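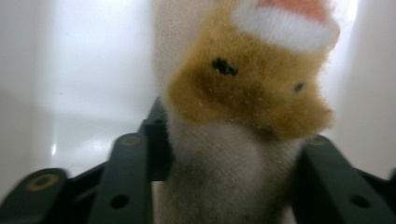

Cleaning and Storing Plush Holiday Toys

Go over each toy before it goes in the box. Dust and loose fibers show up most on pale cloth bodies, so start there with a lint roller, then use a soft toothbrush on the furry parts. Brush in the direction the fur lies.

Small marks on light fabric: mix 2 drops of dish soap into a cup of cool water. Dip a white cloth, wring it out hard and dab. Wipe again with plain water. Colored cloths can leave dye behind.

Hats with a white fluffy band, like a Santa cap, need more care. Red cloth may bleed into the white. Test a hidden spot first, and keep water off the seam where the two colors meet. Check whether the hat is sewn or glued. Glued ones should stay dry altogether.

Short fur that has gone flat can be fluffed with a hair dryer on the cool setting. Keep it moving.

Let everything air dry overnight on a rack. Turn the toys once.

For storage, wrap each one in plain white tissue and lay it face up in a lidded box. Don't stack heavy ornaments on top. A closet shelf is better than the attic or garage. Write the contents on the short end of the box.

Look in again in September, and air out anything that smells musty.

Tips sent in by Leonora Panganiban, Skorncombe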